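Two Jaw Shapes, One Laundry Pile: Comparing Hand-Held Grippers for Cloth Handling
Student project report, Bolstead course in applied robotics
25 Dec 2022
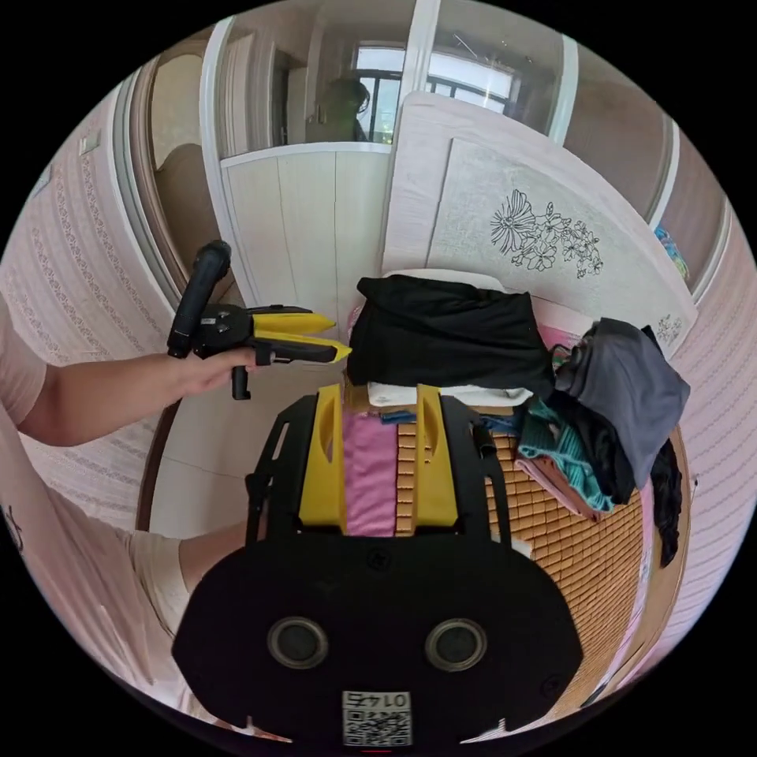 When we picked our topic back in January, we thought the hard part would be the software, and we said so with great confidence in our proposal (our advisor was kind enough not to laugh). Most of our year went into fingers instead. We wanted to know whether the shape of a gripper's fingertips makes a real difference when a person is collecting demonstrations with clothes and towels, and if it does, whether the difference is big enough that a small team should bother printing more than one set.

We compared two finger shapes. The first, which we called the Momuton tips, is narrow and comes to a point. The second, the Ásgeirsdóttir tips, is wider, with a scooped inner face. Both were printed by us in the same yellow filament, so please don't go by color when reading our notes! We used the same black body for both, and the same trigger spring, after an early mix-up with springs cost us most of a week's data.

Our tasks were all ordinary bedroom chores: pick up a garment from a pile, lay it flat, fold it once, and move it to a second pile. We chose clothes because everybody on the team owns some, and also because cloth is wonderfully unforgiving. A block either gets picked up or it doesn't, but a T-shirt can come up with two others stuck to it, and then you have to decide what to write down. We decided to call that a failure, even when it looked quite elegant.

Altogether we recorded 1,650 attempts, of which 1,621 were good enough to keep. The rest had to go, mostly for bad tracking when the operator leaned in too close and the camera lost sight of the room. Each session ran to 200 attempts at most, and I would suggest fewer to anyone repeating this. By the end of a long session your wrist is tired and your folds get sloppy, and that shows up in the results as if it were the gripper's fault.

The pointed tips were clearly better at getting hold of a single layer. You can slide one jaw under a hem and close on just that edge, and thin shirts in particular came away cleanly. They were poor at anything thick, though, and a folded towel would swing around the grip point and come undone on the way over. The scooped tips were the other way around. They held towels and heavy knits very nicely, but they tended to grab two layers when we wanted one, and we lost a lot of first folds to that.

Logging was done with Kolesetti, the small recorder program our department keeps on its lab machines. It worked well once we learned to start it before putting on the gripper and not after. We lost 43 minutes one evening to finding that out.

If we had another term, we would try a tip that is pointed at the very end and scooped farther back, and we have a rough drawing of one already. We would also like to try a softer spring, as both sets left small creases in the lighter fabrics. The print files and our scoring sheet are in the course folder, along with the spring measurements, which are messy but complete.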